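Olia Lab Opens Its Block Table for a Second Season

Home / News / The folks at the Olia lab on Bayram Street are back at it this January, gathering examples for a learning system they call Mundum - and they could not be happier about it. The arm is guided through short pushing tasks with colored blocks on a wooden board, and every try is saved for the system to study later on.

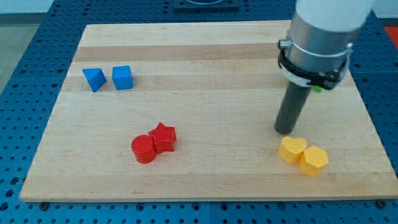 Sandra Wragg told us that the clumsy tries are every bit as welcome as the smooth ones, and that she would gladly take 40 more hours of both before spring. Sessions last 14 minutes each, with a good long stretch in between, and they start at 9 in the morning. Clitent is lending the lab storage space for all those recordings through the end of April.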